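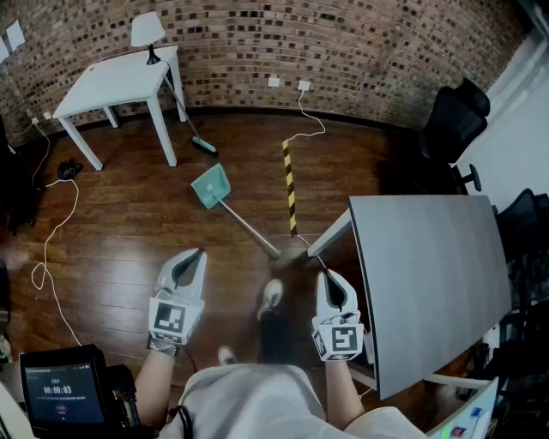

Handside Collection Reaches the End of Its First Stage

6 March 2020

The Handside project has completed the first stage of its collection of household task examples. A total of 351 recordings have been accepted into the project library, against a target of 700 for the full collection. The remaining recordings will be made at the Hendon site and at the Nanayakkara building under the same procedures, with the changes set out in this item.

Handside was established to supply examples of ordinary work to a learning system developed by Jalico. The system is not given written rules for each chore. It is trained on records of people carrying out the chore, using hand-held grippers of the kind that would later be fitted to a machine. The operator's view is recorded from the head, and the square markers on the grippers allow the position of each to be recovered during processing. A recording therefore contains both what the operator saw and how the tools were moved.

The first stage gave priority to work at table height, including sorting, stacking and wiping. Attention has now turned to floor work, and to sweeping in particular. A long-handled dustpan and a broom are set out for these sessions in a furnished room, with tables and office chairs left in place. Floor tasks ask more of the operator than table tasks. The handles are long, the useful end of the tool is some distance from the grip, and the operator must look down while keeping both grippers in view.

Reviewers have noted several points from the early floor recordings. The most frequent reason for rejection was a gripper leaving the view of the head camera while the operator reached to one side. The second was a late start, in which the operator had already taken hold of the broom before the timer was running. Operators are reminded that the timer should be started with both grippers open and clear of any object, and that the first movement toward a tool is part of the example and must be recorded in full.

The following procedures apply to all floor sessions from the start of the second stage.

Each operator will complete no more than eight recordings in a session, followed by a rest period. Forearm fatigue changes the way a handle is held, and recordings made late in long sessions have been of lower quality.

The broom and dustpan are to be placed in a new position before every recording. The broom may be leaned against furniture or laid flat. The dustpan may face in any direction. Operators should not return the tools to a preferred place between attempts.

Cables, chairs and other ordinary contents of a room may remain where they are, provided that they do not present a risk of tripping. The route the operator expects to walk must be checked before the timer is started. Closed, flat shoes are required.

If a tool is dropped, the operator should pick it up with the grippers and continue. A recording of a recovered mistake is of use to the learning system and will be accepted. A recording in which the operator sets a gripper down and uses a bare hand will not be accepted.

A short spoken or written note should be filed with each recording, giving the task, the room and any irregularity. Five recordings from the first stage could not be placed in the library for want of a note, and these are being held until the session records can be checked.

Sites are asked to vary the rooms used as far as their buildings permit. A system trained in one room is apt to rely on the features of that room, such as the color of the floor or the position of a table. Offices, meeting rooms and corridors are all suitable. Rooms with large mirrors should be avoided until the processing software has been revised.

The library in its present form is open to project partners on written request. Requests should state the tasks required and the intended use. The full collection is expected to be released to partners in November, together with the review notes and a revised operator guide. Sites wishing to contribute additional rooms should write to the Handside office at Hendon, giving the floor area and the hours during which the space is free.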